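Wokholm workshop builds the hands first, will get to the robot later

WOKHOLM. The shared workshop at Jornach has finished the second of its two hand-held grippers, which means the members now own a robot in every respect except the robot.

The project is called Zorkent, a name that won a vote in September against several that were worse. Its stated goal is an arm that can tidy a kitchen counter: put the jar back, move the glass out of the way, leave the cup that somebody is still drinking from. The arm itself goes by Leka and lives on a shelf in the machine room as a base, an elbow and a bag of bearings. It has been going to be assembled next month for most of the year.

In the meantime the group has built the part that closes on things. Each gripper is held in the hand like a very awkward pair of salad tongs. The person holding it picks something up, the unit records what the fingers did and what the camera saw, and the arm is supposed to learn from the result once there is an arm. This lets the teaching start early. It also lets grown adults spend an evening moving a jar from one side of a table to the other with great seriousness, and the sign-up sheet for it has been full since it went up.

The build log, pinned inside the door of the tool cabinet, gives the cost so far as $1,975 for the pair. The original estimate was lower and has been crossed out so thoroughly that it can't be read. Most of the overrun is in printed parts. The housings went through one version that cracked at the screw holes, one that fit beautifully and could not be opened again, and one that came out mirrored. The mirrored set was kept, on the theory that a gripper has two sides and one of them would want it eventually. It did, after some filing.

The fingers took longer still. The first tips were hard plastic and treated glass the way a wet bar of soap treats a bathtub. The second were foam, and gripped everything well, including the table, crumbs and the other finger. The current ones are yellow, with a little give in them, and the group has been told firmly that the fingertips are done and that anyone with a fresh idea about fingertips should write it down and put the paper in a drawer.

Weight was the other sore subject. The finished unit comes in at 433 grams on the workshop scale, which is also the scale used for coffee. That sounds like very little. It sounds like more after an hour at arm's length, and the Jornach message board now has a thread on wrist stretches that is longer than the thread on motors. A proposal to hang the grippers from the ceiling on springs was tried for a single evening. The springs worked extremely well, particularly when someone let go.

Why jars? Partly because the workshop kitchen has a cupboard full of them and no one has ever admitted to bringing them in. Mostly because they are hard. A clear glass jar is close to invisible to a camera with a bright window behind it, the metal lid throws reflections, and the sides are just slippery enough to let a careless grip slide without dropping anything. The group's early practice was done with wooden blocks, which behaved perfectly and taught it nothing. An afternoon with the jam shelf taught it a good deal, some of it about mopping.

Glasses are next in difficulty, on account of being the same problem with thinner walls, and cups come after that. Plates have been discussed. The discussion was short.

The target is 1,000 clean pick-ups before anyone bolts a gripper to Leka. Clean is defined in the log over the better part of a page, and the definition has been amended more often than the workshop's bylaws. A pick-up doesn't count if the jar is touched with the free hand. It doesn't count if the jar falls over, even if it falls over in a useful direction. It doesn't count if the camera was pointing at the ceiling the whole time, a clause that reads as though it was added in response to something. Recordings that fail are thrown out, except for a folder labeled "keep anyway," which is understood to be popular.

Two people usually work at once, one from each side of the table, because real counters are crowded and somebody's hand is always in the way. This has exposed a gap in the etiquette. When two grippers go for one lid, the rule at Jornach is that the person who started talking first has to back off. The rule has made the evenings much quieter.

Cables remain the chief natural enemy. The units could run on batteries, and did for a while, until a battery gave out in the middle of what everyone present agreed was the best run of the night. They were wired the next day. Since then the cords have pulled over one glass and tied themselves around a chair leg, and a sewing class in the next room has asked politely whether the long black one was theirs. A clip to hold the cable along the forearm has been drawn up. It looks like something a falcon would be expected to land on, and the drawing has been sent back for changes.

None of this is especially new, as the members are quick to say. People have been teaching machines by showing them for a long time, and there are better grippers to be had by anyone willing to pay for them. The appeal of the Zorkent version is that every piece can be reprinted on the workshop's own machines overnight and put together with one size of screw. That last point was a rule from the beginning, put in by members who remembered the workshop's drawbot, which used five kinds of screw and is still lying in a box, waiting for one of them.

The files will be shared when the notes are readable. An early draft of the assembly guide went to a neighboring club for testing, and its builders got as far as step 10, where the reader is told to "flip it the other way." They flipped it the other way. The gripper they ended up with opened when squeezed and closed when released, and they are said to prefer it. The step has been rewritten with arrows.

As for Leka, the shoulder joint is the holdup. The first one drooped. A stiffer replacement is being printed in sections, and a faction within the group holds that it should have been bought ready-made in the first place. A second faction agrees but wants to see how the sections turn out. There is talk of having the arm upright before the heating season, when the machine room becomes the warmest place in the building and hard to book.

Open evenings for the project start at 7 p.m. in the front room at Jornach. Beginners are welcome and are given the lighter end of the work, meaning the same gripper and a smaller jar. Jars with lids are gratefully accepted, clean if possible. Food still inside is fine as long as the lid is on tight, and the group would rather not be told what it is if it has been there a while.

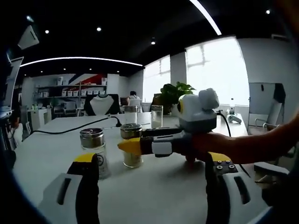
One reader wrote in to say that a similar pair got built in their garage last winter, and that the real trouble starts with the lids: picking up a jar is one job, opening it is another, and two grippers held by two people will happily turn the thing in the same direction all evening. The same reader would like the files as soon as they are up, including the version that closes when you let go, and asks whether the tips could be printed a bit wider for pickle jars.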